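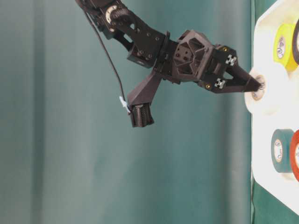

Rolls of tape in their white tray, with the green curtain behind.

About Fairclough Sewing School

We teach people to sew their own clothes, and we love doing it! Fairclough started when Samah Hamdy and Hằng Kim, who had met in a tailoring shop and spent years hemming other people's pants, rented a room above a hardware store and put up a sign for a beginner class. They had four machines, one good iron and a cutting table made from an old door. The door is still in use. It has a dip near the hinge side, so please don't cut silk there.

These days we run classes all year, with 10 students at most in each one. We tried bigger groups once and didn't like it (too much waiting for the iron, too little time with the teacher). Beginner classes meet in the evening at 6:30 and go for two hours, and there's a slower daytime group that many of our retired students have been coming to for years.

What you'll make

Everyone starts with a drawstring bag, then a pair of pajama pants, then a simple button shirt. Pajama pants are a wonderful second project - you learn about grain, seams, a casing and a hem, and you get to wear the results to bed that same night. After the shirt you pick your own path. We've had students make raincoats, a wedding áo dài, dog beds, a full set of choir robes and a very handsome cover for a tuba.

Our pattern library has 781 patterns in it, most of them donated, sorted by garment and then by size. Students can trace any of them for free. Bring your own tracing paper or buy a roll from the front desk. Please trace and don't cut the originals, especially the older ones, which tear if you look at them wrong.

Who teaches here

Samah teaches the beginner and shirt classes. Hằng handles fitting and alterations, and her two-session workshop on pants fitting fills up faster than anything else on the schedule. Định Lương came to us as a student, stayed for every class we had and now teaches outerwear and zippers (he really does love zippers). Diễm Trịnh looks after the front desk, the pattern library and the mending table, so she's probably who you'll meet first.

The mending table

One evening a month we clear the big table and anyone can come in with something torn. You don't need to be a student and there's no charge. We'll show you how to fix it and sit with you while you do. Last October we patched so many jeans that we ran out of denim thread and had to finish in navy, and a few people liked that better.

Getting started

New beginner classes open every 10 weeks. Machines, scissors and pins are here for you to use, and the fabric list goes out when you sign up. Parking is behind the building. Use the side stairs after six, as the front door locks itself.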